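3.2 Keeping the simulated cell in step

The real cell at Hollimness gets a wipe-down and a fresh set of bolts every July. Its simulated twin gets neither, and for a long time we assumed it needed neither. Lộc Lò, who looks after both, now spends more hours on the one that can't rust. Each time the wrist camera is remounted on the real arm, its offset has to be measured again and typed into the Drarnham scene file by hand — a job with all the glamour of filing taxes.
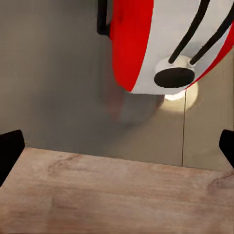
Figure 2. Simulated wrist view, both gripper fingers in sight, nothing in the grasp.

Our check is a dull one. We drive the arm to 12 stored poses, render the wrist view at each, and compare where the fingertips land against the calibration sheet. If either finger has drifted, the offset is entered again and the whole set is rerun. Lights and wall panels are left alone during this step, after Phong Lại improved all of them at once and cost us 353 renders.

A full pass takes 80 seconds on the lab machine and 145 on the laptop, which also gets hot enough to discourage a second try. We run it before every batch of training episodes, and again after anyone says they changed nothing.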